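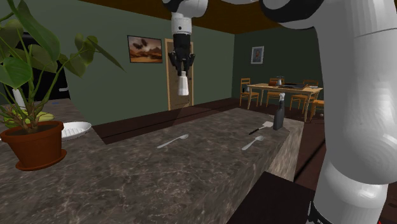 5 min read

June 2026
By Yaneth Muñoz

Kitchen island

A kitchen island is a freestanding or fixed counter placed away from the walls of a kitchen so that it can be reached from more than one side. It may serve as a work surface, a place to eat, a storage unit, or a mount for a sink or cooktop. An island differs from a peninsula, which is joined to a wall or a run of cabinets at one end.

Origins

The central work table is much older than the fitted island. In large European households, cooks prepared food at a heavy table in the middle of the room, with the hearth on one wall and shelves or dressers on the others. The table was furniture and could be moved, although its weight often meant that it stayed in one place for decades. Farmhouse kitchens in North America followed the same pattern, and the table was also used for meals, mending, and schoolwork.

Fitted kitchens of the early twentieth century moved most work to the walls. Designers of the period studied the steps a cook took between tasks and favored small, closed rooms with continuous counters. The central table lost its place in many city apartments, where the kitchen was too narrow to hold one.

The island returned with the open floor plan. As walls between kitchens and living rooms were removed in the decades after the Second World War, a counter in the middle of the space gave the cook a surface that faced the rest of the house. It also marked the edge of the kitchen without closing it off. By the end of the century the island was a common feature of new suburban houses in the United States and Canada.

Types

The simplest form is a rectangular block of base cabinets under a single counter. All sides may hold doors or drawers, or one side may be left open for stools.

A two-level island has a lower surface for preparing food and a raised ledge for eating or serving. The ledge hides dishes and utensils from the living area. This form was widely built in the 1990s and has become less common in new work, where a single flat surface is usually preferred.

A galley island is long and narrow and runs parallel to a wall of cabinets. It suits rooms that are much longer than they are wide. L-shaped and U-shaped islands are found in larger houses and often combine cooking and seating areas.

A movable island, also called a kitchen cart, stands on casters or legs. It is used in rental housing and in small rooms where a fixed counter would block the way. Most have locking wheels.

Layout and clearance

The space around an island is normally treated as more important than its size. Common planning advice in the United States calls for an aisle of at least 42 inches where one person cooks and 48 inches where two people work at once. Narrower aisles are found in older houses. Doors of ovens, dishwashers, and refrigerators must be able to open fully without striking the island, and a person should be able to pass while they are open.

Planners also consider the path between the sink, the stove, and the refrigerator, known as the work triangle. An island that cuts across one side of the triangle forces the cook to walk around it. Placing one of the three elements on the island itself is a usual remedy.

Seating requires an overhang so that knees do not strike the cabinets. A depth of 12 inches is typical at bar height, and a deeper overhang is used at table height. Long overhangs in stone need brackets or a supporting leg.

Services

A fixed island may be supplied with water, drainage, gas, and electricity. Each must be brought through the floor, and for this reason the work is easiest in a new building or above an open basement. On a concrete slab, the floor has to be cut and patched.

Drainage is often the most difficult part. A sink on an outside wall can be vented directly upward, but an island has no wall above it. Plumbers use a looped vent beneath the counter or, where local rules allow, an air admittance valve. Rules for electrical outlets on islands vary by place and have changed several times, partly in response to accidents in which small appliances were pulled down by their cords.

A cooktop on an island needs its own ventilation. Hoods hung from the ceiling are effective when they are wider than the cooking surface. Downdraft fans, which draw air sideways or down, avoid an object at eye level but tend to be less effective with tall pots.

Materials

Counters are made of natural stone, engineered stone, solid surface, laminate, stainless steel, tile, or wood. Because an island stands apart, its top is often of a different material from the wall counters. End-grain wood is valued for cutting and can be sanded when worn, although it must be oiled and kept from standing water. Granite resists heat but may stain if it is not sealed. Very large tops are made from two slabs, and the position of the seam is agreed before cutting.

Regional practice

In the hill town of Ñahui, older houses keep a low masonry block in the center of the cooking room. The local historian Aníbal Huamán recorded the blocks in a survey of 823 dwellings and described their use for grinding, kneading, and the sorting of potatoes. He regarded them as a separate tradition with no link to the modern fitted island. Later builders in the neighboring district of Tanier copied the form in brick and finished it with tile.

Criticism

Some designers hold that the island has been added to many kitchens that are too small for it. In such rooms it takes the place of a table at which a family could sit facing one another. Stools in a row are also poorly suited to young children and to older people. Wheelchair users may find a standard island too high and its aisles too tight, and adjustable or lowered sections have been developed to meet this need.

See also

Butcher block
Fitted kitchen
Kitchen work triangle
Peninsula (kitchen)

Last updated 4 days ago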